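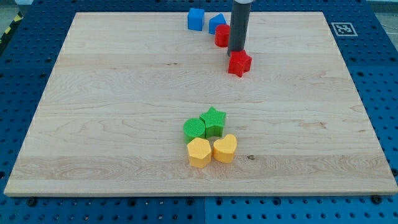 # Wikari: Wetosden council votes and minutes

Print | E-mail

Hello, and welcome! Wikari is a plain-text collection of votes taken by the Wetosden town council, put together so that people who live here (or who just like local politics, and there are more of us than you might think) can look up who voted for what without reading a whole evening's minutes.

## What's in it

There are 1774 recorded votes, drawn from 757 sets of minutes. Each row gives the month, the motion as it was read out, the ward, the member's name and one of four values: `yes`, `no`, `abstain` or `absent`. The oldest minutes are from 2000, and the newest are from October.

The files are split by ward. Moltar and Rengifo were one ward until the boundary review, so their early votes sit together in `moltar_rengifo.csv` -- please don't add them to the later files, or you'll count some members twice.

## Known gaps

In 32 of the meetings the clerk wrote only "carried" and left out the names. We kept those rows and put `unrecorded` in the member column. Closed sessions aren't covered at all.

Spelling of surnames wandered quite a bit over the years, and I've fixed what I could by checking against the election notices. If your grandmother's name is still wrong, do write to me and I'll happily put it right!

## Using it

Take it, share it, print it out for your neighbors. A mention of Wikari is always nice. Corrections go in `fixes.txt`, one per line, with the page of the minutes.

Kept by Hortensia Restrepo

Print | E-mail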